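How do I get old sticker glue off metal storage bins?
Asked by Sandro Gatti in Cleaning & Storage

I picked up 4 gray metal bins at the Pronisgate swap in February and I love them! Only trouble is the gluey patches where labels used to be. Soap did nothing. I'd like them clean before I fill them with yarn. Any ideas?

2 answers

Chang-ho Shim
Oh, cooking oil, every time! Rub it on, leave it for 30 minutes, then push the glue off with an old plastic card. Wash with dish soap after, and do it twice if you're storing yarn — oil spots on wool are no fun.

I'm a big fan of plain gray bins, by the way. They go with everything and they stack up under a bench so nicely.
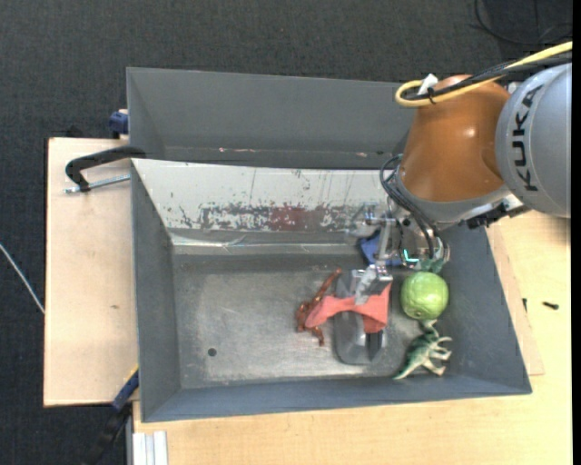 If oil doesn't work
Try a hair dryer on low and peel while the glue is warm. Go slow near any paint. I did a whole shelf this way one evening and had a great time, radio on and everything.

soomro34
rubbing alcohol. test a corner first, it took the paint off one of mine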